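Pindiddale Stand, Two-Tier: Gallery

Updated November 2022

The Pindiddale is a two-tier display stand for tabletop use. It is intended for kitchens, shop counters and break rooms where small goods need to be kept upright and within reach. This page covers the stand in use with mixed stock. Dimensions, finishes and spare parts are listed on the product sheet.

Construction

The stand has two light blond wooden boards carried on a thin white metal frame. The frame is supplied flat and is assembled with the key in the box. The boards are fitted last. Each board is rated for an evenly spread load. Full glass containers should be placed over the frame members wherever possible, and the heaviest items should go on the lower board.

The boards are sealed on all faces before packing. Wipe with a damp cloth and dry at once. Do not use scouring pads, bleach or solvent cleaners. Oil rings should be removed the same day, as they darken the grain if left. The frame may be cleaned with ordinary washing-up liquid.

Arrangement

The upper board suits a single main row of goods, with a partial second row of small bottles in front. Tall containers are best kept apart from one another so that labels can be read from the seated position. Small packets stand up without a rack when set side by side, but a part-used packet will slump and should be clipped or moved to the lower board.

The lower board sits close to the tabletop. It takes bowls and other low, round containers. Check the clearance under the upper board before loading anything with a pump or a long neck.

Related ranges

Prunico: the same frame with a raised front lip, for use where the stand is moved while loaded.
Kanaan: single-tier version. Uses the same boards, which can be ordered separately.
Ralta: wall-mounted version with fixed brackets. Not suitable for plasterboard without the correct anchors.

Boards bought before October have the older hole spacing and will not fit current frames. An adaptor strip is available on request. Please state the board type when ordering, as the two cannot be told apart once fitted.

Notes on the gallery

Goods are for arrangement only and are not supplied with the stand. Wood tone varies between batches, and screens will show it differently. Samples of the board can be posted on request.

Gallery
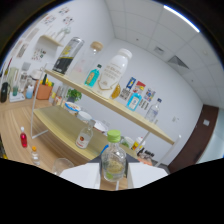 Pindiddale on a wooden tabletop. Upper board: bottles, a cork-lidded glass jar and three upright snack packages. Lower board: white bowl and round white container.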